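Pruvora Footsteps: a small library of indoor walking sounds

Welcome, and thank you for stopping by! Pruvora is a collection of 500 short recordings of people walking indoors, put together for anyone who makes radio plays, podcasts, little animations or student films and has found out how hard it is to get a decent footstep when you need one. It began as a folder on my own laptop, back when I was helping with an audio drama set in a hotel called the Bestard, and it has grown a good deal since then.

What you get

The recordings are sorted into 12 folders by floor surface, with names like carpet_tile, old_boards, stair_stone and kitchen_vinyl. Each clip is a mono WAV file and lasts 20 seconds or a bit less. File names give the surface first, then the shoe, then the pace, so carpet_tile_sneaker_slow is just what it sounds like. I did try a cleverer naming scheme in version 1 and I apologize to everyone who had to live with it.

There is also a plain spreadsheet called notes.csv, where I wrote down the things I noticed on listening back: a squeaky heel, a door closing two rooms away, a refrigerator humming along underneath (I am fond of the refrigerator, but you may not be).

How the sounds were made

Most of the walking was done in borrowed rooms in Cunulberg, usually after six in the evening when the street had quieted down. The microphone sat low, at ankle height, and the walker went past it and back again. Nothing has been compressed or sweetened. I trimmed the ends, took out the rumble below the footsteps, and left it there, as I think you will want to do your own shaping.

Carpet was the hardest by a long way. Thick carpet swallows nearly everything, and for a while I thought I would have to leave it out. Carpet tile turned out much kinder, with a soft, dry scuff that sits nicely under dialogue, and a large open room gives it a little air. 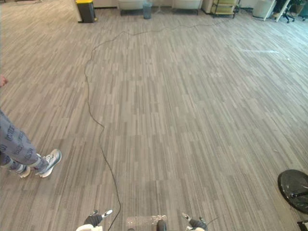

Known gaps

There are no running clips on stairs, for reasons my knees could explain. High heels are thin on the ground in every folder except stair_stone. The gravel that some of you have asked for belongs outdoors and will go in a separate set, with the working title Declercq, which I hope to have ready in July.

Using the files

Please use them in anything you like, paid or unpaid. A credit reading "Footsteps from Pruvora" is lovely to have but not required. The one thing I ask is that you don't resell the folders as they stand.

Changes in version 2

Renamed every file. Replaced the clipped recordings in old_boards. Added notes.csv and fixed the left-foot, right-foot mix-up in the kitchen_vinyl loops.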